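Tabletop Design > Part Two: Expansions > Chapter 9

Chapter 9
When the Expansion Arrives

Every miniatures game that sells well enough gets an expansion, and every expansion is announced as the thing the game was waiting for. This chapter asks you to be slower to agree. Most of what is said about a new box is said by the people selling it, or by players who have already paid.
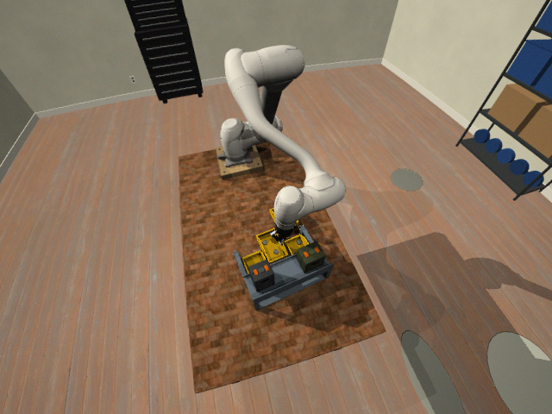
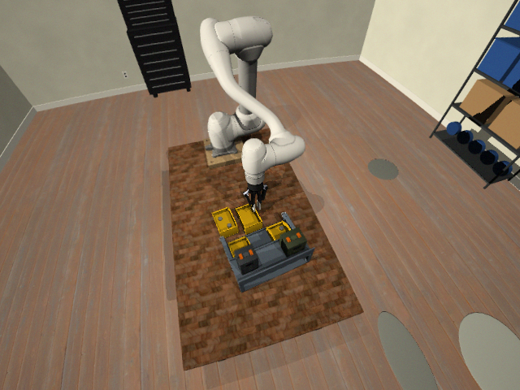
Figure 9.1. Computer renderings of a white robot arm and a long floor covering with a brick-like pattern.

We begin with a claim you will meet in nearly every design diary: that a new set of cards or ships "opens up" the game. Take the word apart. A game is opened up if players make choices after the release that they had no good reason to make before it. A larger pile of cards doesn't prove that. If two of the new cards are better than everything else in their class, the pile has grown and the number of sensible choices has shrunk.

Our main case is Merka, a fleet game for two players. The base box held 11 ships. Its first expansion, Ryu, added 7 more, along with a deck of captains, and the publisher, Nundent, said it would bring neglected ships back to the table. The designer, Thịnh Âu, wrote at length about one of them, the Tinia, a light escort that hardly anyone had been fielding. It was too fragile to hold a lane and too cheap to be worth an opponent's attention. Ryu gave it a captain who could re-roll a failed dodge.

Did the captain save the Tinia? The publisher thought so, and pointed to how often the ship turned up in club play by October. I am less sure. Players try new things when they are new. A ship that appears in a lot of fleets in the first weeks may be strong, or it may just be fresh out of the packet, and a count of appearances can't tell you which. You would want to know how those fleets did, who was flying them and whether they kept the ship once the novelty had worn off. None of that was published.

There is a second problem, and students tend to miss it. The re-roll was sold as a bit of gambling fun, a captain for people who like to push their luck. Look at what a re-roll does. It gives a second chance to a roll that went badly, so it makes bad results rarer. A player who takes that captain is buying safety and being told it is daring. There is nothing wrong with the card, but the story printed on it and the job it does at the table pull in different directions, and a designer who believes the story may price it wrongly.

Price is where most expansions go astray. The captain cost 2 points. On an expensive ship that would have been a bargain, so the rules limited it to light escorts, and that meant the Tinia and very little else. You can read this as careful design. You can also read it as a patch, sold separately, for a ship that should have been fixed in the base game. Both readings fit the facts we have. Keep them both in mind while you work through the sections that follow.

A word on sources. Previews are useful for the exact wording of a card and poor for nearly everything else. Forum threads are quicker to find a broken combination, and also quicker to imagine one. Play reports are the best of the three when the writer says what went wrong, so be wary of any report in which the new ship wins every time and the dice are never mentioned.

Section 9.1 sets out how to compare a ship before and after it gets new cards, using nothing more than a pencil and a set of dice. Section 9.2 returns to the Ryu captains and prices them again from scratch. My figures differ from the printed ones in several places, and you should check mine as well.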